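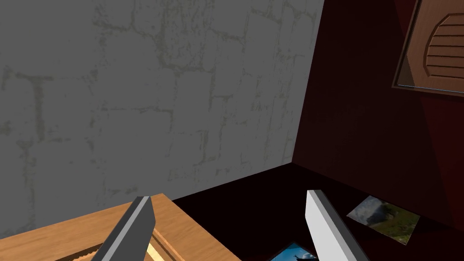
Dostley, writing in the visitors' newsletter after the May session, held that a robotics open day should be judged by how long people stay at one screen, and that by this measure the simulation room had done better than the hall with the real arms. The remark is often repeated in accounts of the Clillstead Open Day, and the organisers have since given the simulation room a longer slot.

The Clillstead Open Day is a yearly public demonstration of robot handling and simulation work held at the Clillstead workshops. It is run jointly by the workshops and Lüthi, a maker of gripper parts, and is open without booking. Attendance at the most recent event was almost 3,000.

Layout

The event takes up two spaces. The main hall holds physical arms, which run short handling cycles behind guard rails. The simulation room, on the upper floor, holds 16 screens connected to a program called Namell. Visitors enter by the hall and reach the upper floor by the east stairs or the goods lift.

Simulation demonstrations

Namell is a rendered environment in which a simulated arm with a two-finger gripper is driven through household tasks. The view given to visitors is the one from the robot's own hand, with the fingers rising from the bottom of the screen. The rooms are plainly built. In one of them a grey wall with a stone-block pattern meets a dark maroon wall, a wooden box stands against the grey wall, and pictures with white borders lie flat on a nearly black floor. One of the pictures shows a green landscape. The other, of which only the upper part is in view at the bottom, has a blue sky.

Flat items are widely regarded as hard for a gripper of this kind. A thin card offers little edge for the fingers to close on, and a small error in height will either miss it or press the fingertips into the floor. In simulation the second fault costs nothing, and the run can be reset at once. The contact between finger and floor is nevertheless difficult to model, and a method that succeeds on the screen may need to be adjusted before it is tried on a physical arm.

Lighting is a separate setting in Namell. Demonstrators can darken a wall or floor without moving any object, and so test whether the control program still finds its target. Wall and floor textures may be changed in the same way.

Format

Each demonstration in the simulation room lasts 45 minutes. The first 10 are given to a talk on the controls and the coordinate system, and the remainder to practice. Visitors steer with a hand controller and may open and close the fingers, turn the wrist and move the hand along three axes. Scores are not kept. A printed sheet lists the controller buttons and is collected at the door.

In the main hall, talks begin on the hour and cover finger shapes, guarding and routine care of the arms. Visitors do not operate the equipment there.

Reception

Comments left by visitors have mostly favoured the practice periods. Complaints have concerned queues on the east stairs and the noise of the fans in the upper room. Several teachers asked for a version of Namell that could be used in schools; Clillstead replied that the program needs more memory than most classroom machines have, and that a smaller release was under study.

See also

Robot simulation
Parallel gripper
Remote operation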